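Kavilura Community Help › Events and Visits › Open days
Posted February 2019

Taking a group to the Dembridge robotics open day – is the simulator part worth it?

Haoran Ye
Hi all. I've put my hand up to organise our hobby club's trip to the Dembridge open day and now I'm second-guessing myself. There are 22 of us, mostly retired, plus a couple of keen grandkids. The program lists a live arm demonstration in the main hall and then a "simulated household tasks" session upstairs. I was picturing a real robot putting away real dishes, and I'm a bit worried that half my lot will wander off for a coffee if it's all on a screen. Has anyone sat through it? Can you follow it without a computing background? And is there a lift?

Lingyun Xia
I went in August and loved the upstairs bit, so I'm biased! There is a lift, around the back past the bike racks, and it's slow, so send people up early.

The session is run by one of the students, and they start with something you'd never think twice about at home – opening a cupboard. They put the virtual kitchen up on the big screen and talk about what the program has to sort out before it even moves. Where's the handle? Which way does the door swing? How far back does the robot need to stand so it doesn't whack itself? I'd never thought of a fridge or a pantry door as a puzzle, but there you go.

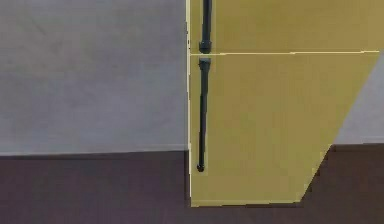
The yellow cabinet from the simulator, with a black handle for each door.

Everything is pretty plain to look at, flat colours and bare walls, so don't promise the grandkids video game graphics. Our presenter said they'd done 3000 practice runs on the one door task, and then she changed the starting position and let us guess whether it would cope. People were calling out answers by the end. My neighbour, who came for the free sausage roll, asked more questions than anyone.

You don't need any computing. If someone says "policy" they just mean the program's way of deciding what to do next. I had to ask, and she was lovely about it.

Tianyou Han
It's ok. Bit long. The hall demo is better if you only have time for one.

Boris Jelínek
I'd do both, but split your group. The upstairs room is small and the back row has a pillar in the way. We went up in lots of 8 and swapped over after the first talk, and that worked well. Email them beforehand, as they took our booking for two sessions without any fuss.

One thing Lingyun didn't mention – the sound upstairs is poor, so anyone with hearing aids should sit on the left near the speaker. Parking fills up too. The 754 bus stops right out the front and I'd take that next time.

Haoran Ye
Thanks everyone, that's a big help. I'll book two sessions and warn them about the pillar.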